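3 min read

I went back to baking my own bread in October, and I blame my neighbor Genowefa entirely. She brought over half a rye loaf wrapped in paper, still warm, and I ate it standing up before I'd even said a proper thank you. Store bread has tasted like a sponge to me ever since!

So I got a starter going again. I named it Jada (yes, I name them, my last one was Deák and he died of neglect while we were away) and she lives on top of the fridge, where it's a bit warmer. The first week was all sour smells and no bubbles. I very nearly tipped her down the sink.

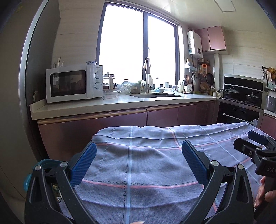
What got her moving was switching to rye flour for the morning feed. Same jar, same water, and two days later she was pushing the lid up. I bake with 700 grams of flour now, mostly white with a scoop of the dark stuff, and I leave the dough in the fridge for 16 hours if I can stand to wait. I usually can't. The short version comes out flatter and it's still great with butter and too much salt.

My crust is another matter. Genowefa's crackles when you squeeze it and mine sort of sighs. I've tried a tray of water in the oven, I've tried spraying the walls, and next I want to try her trick with the heavy lidded pot, if I can find one that doesn't cost more than the oven did.

Comments

Kristóf Bozsik: Get the pot secondhand! Mine has a chipped lid and bakes just fine.

Attila Dobos: How much salt for the 700 grams? My last loaf tasted of nothing.

Béla Csonka: RIP Deák.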